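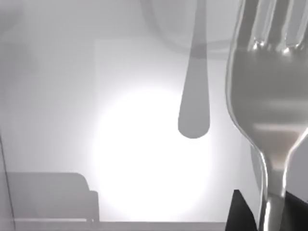 *Wrist view in the simulated kitchen, with the fork between the fingers.*

I promised back in June that I'd write up how the teaching is going, and then I kept putting it off because I wanted to have something impressive to show you all. Well, I have a fork! So let's go with the fork.

For anyone new, I've been spending my evenings steering a robot arm around a pretend kitchen with a hand controller, recording myself doing little chores so that a policy (I call mine Stamness, after the road I grew up on) can learn to copy me. The recording tool is called Collow, and it's a small, friendly thing that mostly stays out of the way. You press a button, you do the chore, you press the button again, and you decide whether you'd want anybody to learn from what you just did. My first night I kept six.

What surprised me most is how much I have to slow down. In my own kitchen I grab a fork without a thought, but from the wrist view a fork is enormous and shiny and it's awfully hard to judge how far away anything is. I've learned to come in straight, stop, breathe, and only then close the fingers. If I dither, the dithering goes into the recording too, and Stamness is a very faithful student of dithering.
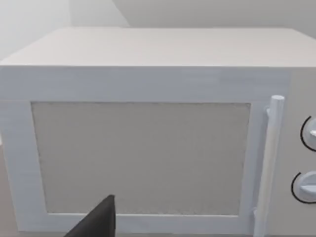
The microwave has been its own adventure. I started out going for the handle from whatever angle I happened to be at, and the wrist view kept filling up with white door until I lost all sense of where I was. These days I back off, line up with the handle from farther out, and keep the other view open in a second window (I should have done that from the start, I know, I know). My goal is 100 good door recordings, and as of last night, a little past 11, I had 11 of them. I'm choosing to find that charming.

Next up I want to try smoother thumb settings on the controller, and if any of you have a favorite setup for that, please leave me a comment. I read every one of them, usually with my tea going cold!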